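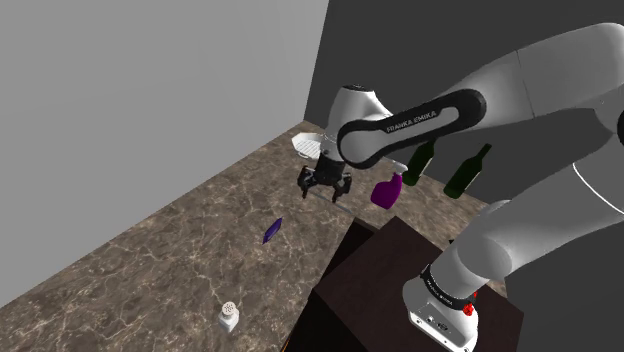 Maeve Doherty asked that the minutes of the September meeting be corrected before approval. The figure given for overdue notices should read 748, and the draft had placed it under the Grunport branch when it belonged to Loltden. The correction was accepted and the minutes were approved as amended.

MORNARD DISTRICT LIBRARY
Board of Trustees - Regular Meeting
16 November 2021
Loltden Branch, Meeting Room 2

The chair called the meeting to order at 10 a.m. A quorum was present. The agenda was adopted with one change: item 6, bookmobile schedule, was moved ahead of item 5.

3. Director's Report
The director reported that the district lent 3,904 items in the month under review. Large print and children's picture books continue to move well at Grunport. Requests for evening pickup have increased at Loltden, and the side window will stay open one hour later through the winter. Two part-time positions remain unfilled. The report was received.

4. Overdue Fines
The board resumed its discussion of ending daily fines on children's materials. Staff presented a draft policy under which a card would be blocked only after an item had been out for six weeks past its due date. Replacement charges for lost items would stay as they are.
A trustee asked whether families with existing balances would be included. The director answered that the draft applies to new charges only, and that older balances would need a separate vote. Several trustees preferred to settle both matters together.
Motion: to return the draft to staff with instructions to add language on existing balances. Moved, seconded, and carried. One trustee abstained.

6. Bookmobile Schedule
The stop at Shevchuk Road will move from the church lot to the school entrance - the lot is to be repaved in the spring. Residents have asked for a longer stop. The driver's hours do not allow this without dropping the Grunport senior housing visit, and the board declined to make that change. Staff will post the new schedule at both branches.

5. Building Matters
The Loltden roof was inspected. The flashing above the reading room needs repair, and two bids have been received. A third is expected. The board agreed to wait for it before taking action.
The book drop at Grunport sticks in cold weather. The director was authorized to replace the hinge out of the maintenance budget.

7. Public Comment
One resident spoke in favor of ending fines and asked that any new policy be mailed to cardholders who do not use email. The chair thanked the speaker and referred the request to staff.

8. Adjournment
There being no further business, the meeting was adjourned at 11:25 a.m.

Respectfully submitted,
Secretary to the Board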